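Week 4: Keeping people and arms apart

Last week we finished with speed limits, and this week we get to the part I look forward to every year: floor layout! A good cell tells you where to stand before you've read a single sign, and most of that comes down to paint, clearance and tidy habits.

Start with the reach envelope. Draw the whole arm, elbow included. Students love to plot the gripper and forget that the elbow can swing out past the table while the gripper stays over the middle of it.
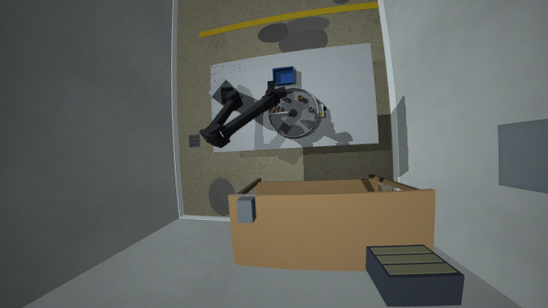
Srithong, April

Look at the elbow beside the table corner, then at the turntable under the gripper. Two moving things share one work area, so the risk assessment has to treat them together. Our house rules for the Jatis exercise:

Keep 80 cm clear past the furthest point any link can reach.
Floor lines are solid yellow, 40 mm wide at least, and repainted when worn.
Boxes and bins get a fixed spot on the drawing. If one moves, the drawing changes too.
Nothing loose on the floor inside the envelope.
Stop the turntable before anyone reaches in, even for a tiny part.

Try the layout in simulation first. It's cheap, it's fun, and you can get it wrong as often as you like. Then check it again on the real floor with a tape measure.

For the tutorial, bring your marked-up plan to room 209 and be ready to defend your clearances. Reading: Skosurley course pack, layout chapter, up to page 271.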